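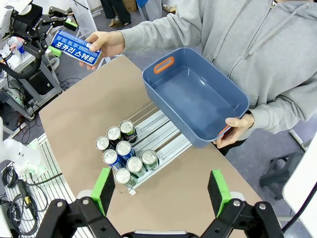 Rogelio Tolentino spent eleven years in the back rooms of grocery stores before he ever stood next to a robot, and when he talks about machines doing chores he still talks like a man with a pallet to unload. We met over a very long lunch, which he turned into a longer one by ordering a second pot of coffee, and I went in with one question I thought was simple enough. Can they do it yet? Can a machine put the drinks away?

"Depends who set the drinks down before it got there," he said, and laughed, and then took most of an hour to tell me what he meant.

Tolentino works for Prasteo, a small company that tests robot arms on the jobs people in shops and kitchens would most like to hand off. He doesn't build the arms and he is quick to tell you so. His job is to write out the chores. Somebody has to say what "restock the cans" means, step by step, for a machine that has never been thirsty, and his bosses decided early on that it had better be somebody who had done it for a living.

"I wrote the first one in ten minutes," he told me. "Take a can out of the bin, put it in the rack, do it again until the bin is empty. I was very proud. Then the engineers started asking me questions. Which way up? What if there's one lying on its side? What if the rack is full? And I'm sitting there thinking, well, you just look at it. But that was the whole problem, the looking."

The chore sheet for cans now runs to 107 lines, and he says he could recite a good part of it. (He offered. I let him get through the section on dented cans before the soup came.)

Cans, he explained, are a kind chore as these things go. They are all much the same size, they don't squash if you hold them sensibly, and they have a nice flat top and bottom. A gripper with two fingers and a bit of soft padding can pick one up all day long. On a good run, his team's arm will load a rack of upright cans with no help from anyone. So I asked him whether we could call that one finished, and he made the face a plumber makes when you ask if it's just the washer.

"Upright, spaced out, good light, yes. I'd put money on it. Now take a can that's lying down in a plastic bin with other cans leaning on it. You and I reach in, we roll it a little with one finger, we get our thumb under. We don't even know we did it. The machine has to find the can, and the can is shiny and the bin is shiny. Then it has to get two fingers down the sides with no room for them. Then it has to turn the thing up on its end before it lets go. Each piece of that we can do. All of it in a row, forty times, without me standing there — not yet."

I had read, as I suppose everybody has by now, that the home robot is nearly here, so I asked him about homes. He put his cup down.

"My mother's pantry would finish any robot I've met," he said, very fondly. "There's rice in a cookie tin and cookies in a rice cooker. A store at least tries to be the same every morning."

That sameness, he thinks, is why the shop floor will come first, and why even there it will come in bits. Last February, Prasteo ran a trial with Mathebula, a family grocer with 2 stores, where an arm on a wheeled base was given the cold drinks to look after once the doors were locked. The plan was for it to work alone. What happened was something a little different, and to my ear a little more interesting. The night clerk, who had been told to leave it be, began tidying the bins before it started, standing up the cans that had fallen over and pulling out the ones with torn labels. With her help the arm filled 146 slots in its best night. Without it, on her evening off, it filled 40 and then stopped in front of a can it couldn't make up its mind about and waited there until morning.

"People at the company were disappointed," Tolentino said. "I wasn't, really. She liked it! She said she got to sort and the robot got to bend down. Her back was better. If you ask me whether the machine did the chore, no, the two of them did the chore. But she'd have kept it if we'd let her."

They didn't let her, as it happens. The arm went back for changes, mostly to its fingertips, and the store has gone on filling its own coolers. A second trial is being talked about with Pudanley, which runs lunch counters in office buildings, and there the list is longer: cans, paper cups, napkins, and wiping down the counter, which Tolentino brought up with a sigh. Wiping is easy to do and very hard to do well. An arm will push a cloth back and forth over a table quite happily, he says, but knowing that the sticky ring by the coffee machine needs another go, and a bit of weight behind it, is a judgment, and he has written three versions of that sheet and doesn't care for any of them.

I asked what a person gives a machine while it's learning, since I had pictured long nights of typing. Mostly it's hands, he said. Somebody stands across the table and passes things over, takes things away, moves the bin a few inches, swaps one kind of drink for another, and the machine tries again. It can be dull work. He has done whole afternoons of it and come home, he says, to find he was setting the dinner table the same way, slowly and with every label facing front, while his wife watched.

"You start to respect your own hands," he said. "I stocked shelves for years with a can in each one, talking to somebody over my shoulder, not looking. I used to think of it as the part of the job that took no brains."

There is a piece of software called Plinari that he has high hopes for. It lets the arm ask for help when it isn't sure, by sending a short message to whoever is on shift, and then carry on with the next thing while it waits. He likes this a great deal more than he likes speed. The arm at the grocer's lost most of a night to one can, and a question would have fixed it in a minute. He'd like it to be polite about it, too, and not ask too often, and he is working out how often is too often, which he says is much the same thing he used to work out with new hires.

By then the people at the next table had changed over twice and our waiter was stacking chairs. I tried my first question again, mostly to see whether the coffee had moved him. Would he have one in his own kitchen?

"For the drinks? Sure, if my kids would put them down standing up," he said. "They won't, though. So I guess I'm still doing it." He got out his phone to show me the new fingertips, couldn't find the photo, and promised to send it along, and then he stopped on the way out to turn a bottle on the counter so the label faced the door.

9/11/19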